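Last edited Feb 2, 2021 by Laine Strazds. Please add questions at the bottom and leave the old answers alone, even the ones you disagree with.

# Gripper trials at Pastholm: FAQ

### Which grippers are in the trial?

Two: the Restia and the Nandico. Each gets 400 tries at opening a soft bag, then they swap arms and do it all again. Guoqing Kong wanted a third. Guoqing Kong may buy a third.

### Why a bag?

Every gripper on the market can pick up a cube. A bag slumps, folds over its own opening and hides its handles. Our customers ship bags.

### Does one arm do all the work?

No. One arm clamps the rim near the strap and holds still, the other reaches over the far side and into the opening. Most of the arguments are over which arm should go first.

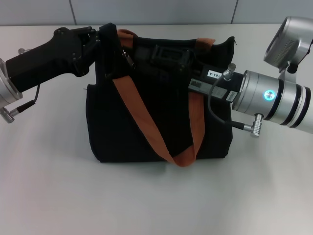
### What does 103-4 mean?

It's the label on one of the grippers. Quote it in your log entry. "The black one" has been tried as an entry and will be sent back to you.

### Can I use the wrist camera alone?

You can, and Dineo Dlamini did in November. It's very good on strap and fabric up close. It also spends a lot of its life looking at blank panels with a bit of bag in the corner, so keep the head view running next to it — you'll want it when the two disagree.

If the wrist view loses the handle, log it as a camera miss, even when the grasp was bad too. Put the grasp in the notes column.
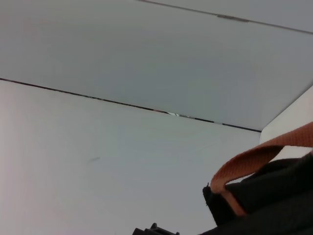
### Who decides what counts as a grasp?

Niamh Mac Carthaigh. The rule is that the rim stays held while the controller runs through its full lift. "It nearly had it" scores zero.

### How many tries are logged so far?

2,423, counting the early ones on the old controller. Leave those out of any comparison.

### Can I change the grip force?

Ask first. It's set to 70 in the Cheng controller, and the last person to try 1,000 now writes the FAQ.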